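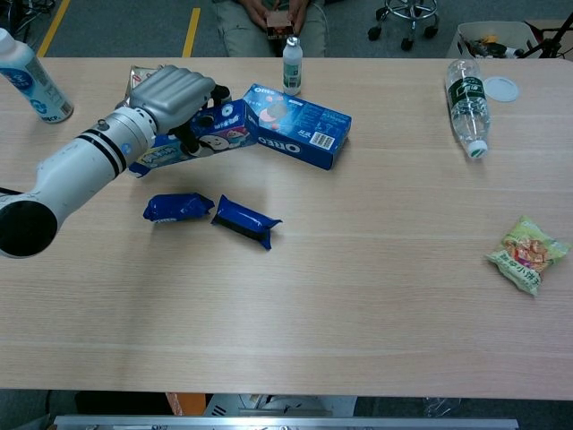

Filed under: Church & Community

May 30, 2022

Quick one, kids are in bed and I have maybe 20 minutes.

So the parish merger meeting. Went. Sat in the back. St. Brendan's in Bronthorpe is closing as its own parish and going in with Grollach, which most of us figured. What we did not figure was October. The letter in the spring said "next year sometime." Now it's October, and the letter on the chairs last night just said it like we all knew.

88 people there. I know because they had us sign in and I was number 88, came in late, no parking.

Father Troels Brynjólfsdóttir ran the whole thing by himself. Felt kind of bad for him. He read the diocese numbers, 357 households registered, 200 at Mass on a good weekend, then took questions for over an hour. Some of the questions were not questions.

Stuff I wrote on my hand/envelope:

- the 9:00 Mass stays, at least till Christmas
- the 5:00 goes to Grollach
- baptism records move to the Grollach office, so if you need a certificate ask now
- the cemetary is not being sold. He said that twice
- food pantry, no answer yet

That last one bugs me. A woman from over on Barros Street asked where her mom is supposed to go when the pantry moves, it's a long bus ride, two transfers. He said he'd find out. I beleive him but I want it in writing.

Also the roof. We raised $2000 for the roof last fall. Where does that go? Ran out of time before anybody got to it. I emailed the office this morning, nothing back yet.

Will post when I hear. If you were there and I got a time wrong tell me in the comments and I'll fix it.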